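Flivbridge releases Brostar 2, a practice workcell for robot arm programming

12 July 2020

Flivbridge has released Brostar 2, the new version of its simulated workcell for people who program robot arms. The software lets a user write, run and correct a pick-and-place routine on screen before any of it is tried on a machine. It is available now from the Flivbridge website and from the company's training partner, Lins.

Brostar 2 is meant for colleges, small manufacturers and integrators who have more people to train than they have arms to train them on. A learner works with a jointed arm on a bench, a two-finger gripper and a set of small parts. Programs can be written in the built-in block editor or in Python, and the same file can be opened in either.

The main change in this version is the task library. Brostar 2 comes with 200 ready-made tasks, grouped in 5 levels. The first level covers moving a single joint and reading back its position. Later levels deal with approach height, grip width, placing parts in trays, sorting marked cubes and recovering after a missed grip. Each task has a start position, a goal and a time limit, and an instructor can change any of them. 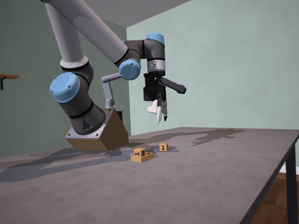 The Brostar 2 bench in simulation, with the gripper open above the table and marked wooden cubes set out for a task.

Flivbridge has also rewritten the way the software handles contact. In the first version, a part could slide through a closing finger if the arm was moving quickly. The new version checks contact more often while the gripper is opening or closing, and it stops the program with a plain message if the arm touches the bench, its own mount or a part it has not been told to pick up. The message names the line of the program that was running at the time.

Other changes in Brostar 2 include:

Replay of any run, forwards or backwards, at normal or reduced speed
Adjustable lighting, so that camera-based programs can be tested with strong or weak shadows
A parts editor for changing the size, weight and markings of cubes and trays
Export of joint positions and timings as a spreadsheet
A class view showing which tasks each learner has finished

The release adds a link to Dosis, the Flivbridge record-keeping service. Where a college already has a Dosis account, finished tasks are sent to the learner's record at the end of each session. The link is switched off when the software is first installed and must be turned on by an administrator. Brostar 2 can be used in full without it.

Lins will run a two-day introductory course for instructors, covering installation, setting up a class and writing new tasks. Courses are held online for groups of up to 9 people. Dates are listed on the Lins booking page.

Price and availability

Brostar 2 is sold as a yearly licence, either for a single user or for a classroom. Customers who bought or renewed a licence for the first version in April or later will receive the new version at no extra charge. Programs saved in the first version will open in Brostar 2, but tasks made with the old task editor need to be converted using the tool supplied.

The software runs on Windows and Linux. A trial version containing the first level of tasks can be downloaded without registration.

About Flivbridge

Flivbridge makes simulation and training software for robot arms. Its products are used in further education, in apprentice training and by small engineering firms. Press enquiries and requests for review licences should be sent through the contact form on the Flivbridge website.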